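How to Set Up a Plain White Table for Everyday Use

A white table is easy to live with if you set it up properly at the start. Most of the complaints people have about them (marks, wobble, glare, plates sliding near the edge) come from the first hour, when the table gets pushed into a corner and loaded up before anyone has checked it. These steps work for a rectangular table that will be used for eating, paperwork and small jobs at home or in a shared room.

You will need a tape measure, a small level, two microfiber cloths, dish soap, a bucket, felt or rubber pads for the feet, and a plate of the size you normally use.

1. Pick the spot

Measure the room before you move anything. Leave enough space on the long sides for a person to pull out a chair and stand up. I allow 100 centimeters from the table edge to the wall on any side where people sit. A side that only needs to be walked past can be tighter, and 68 centimeters has been enough in every room I have done.

Keep the table out of direct afternoon sun if you can. A white top throws a lot of light back at you, and reading at it gets tiring. If the only good spot is beside a window, turn the table so the short end faces the glass.

2. Check the floor

On a hard floor, use felt pads. On carpet, felt does nothing useful, so use flat rubber feet or leave the legs bare. Carpet hides dips in the floor underneath. Set the table down, press on each corner in turn, and note which one gives.

Vacuum before the table goes down for good. Dark carpet shows every crumb and scrap of paper, and the strip along the table edge is where most of it lands. A low-pile charcoal or gray is still my first choice under a work table. It doesn't show chair tracks much and it makes the edge of a white top easy to see.

3. Level the top

Put the level across the middle, then along the length. If the feet are adjustable, raise the low corner a half turn at a time. If they are not, put a thin rubber shim under the leg. Don't use folded cardboard. It flattens in a few weeks and you will be doing the job again.

Press on the corners once more when the level reads true. Carpet settles under the weight, so check again the next day.
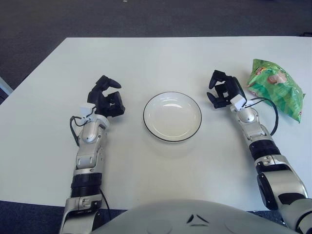
4. Wash the top

Mix a few drops of dish soap into a bucket of warm water. Wring the first cloth out well and wipe the length of the table in straight passes, overlapping a little each time. Go over it with the second cloth, dry, before the water has a chance to sit. Wipe the edges too, including the underside of the lip, where fingers go when people pull themselves in.

Skip scouring powder and the rough side of a sponge. They take the shine off in patches and the dull spots pick up dirt faster than the rest. For pen marks, try a little rubbing alcohol on a cloth and test it first somewhere out of sight.

5. Mark out the working area

Sit down in your usual chair and put the plate in front of you. Reach for it with both hands without leaning. The area you can cover that way is what you should keep clear. Everything else (napkins, salt, mail, chargers) goes outside it.

Set the plate back from the edge by the width of three fingers. Any closer and a sleeve will catch it.

If two people share the table, do this from both seats. On a narrow table the two areas will overlap in the middle, and that strip should stay empty apart from serving dishes.

6. Keep it clear

Wipe the top after every meal and once at the end of the day. It takes 20 seconds if there is nothing to move. Vacuum under and around it once a week.

Don't lean boards, folded chairs or anything else with a hard edge against the sides for long. They leave a line, and on white it shows.

Oğuzhan Yalçınkaya wrote in after the first version of this page to ask about tablecloths. A cloth is fine for guests, but take it off afterward. Damp gets trapped under it, and colored fabric can leave a tint.

Next page: Fixing a loose table leg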